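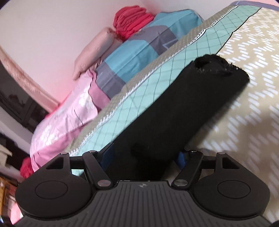

Delia Dobre wrote to me that she always washes the sheet and the quilt but forgets the mattress under them, and she asked what to do with it.

I do it every April, before the room gets warm.

1. Take off all covers. Fold the duvet and put it at one end of the bed, or carry it to another room.

2. Pull back the sheet and go slowly over the fabric with a dry brush or a vacuum cleaner. Follow the stitched border along the edge, where dust likes to collect.

3. Sprinkle 300 grams of baking soda on a mattress for one person, or 400 grams for a wider one. Leave it for 28 minutes (I set the kitchen timer) and vacuum it away.

4. For a small stain, use a damp cloth and one drop of dish soap. Press, do not rub.

5. Open the window and let the mattress dry until evening. Then you can put the sheet back.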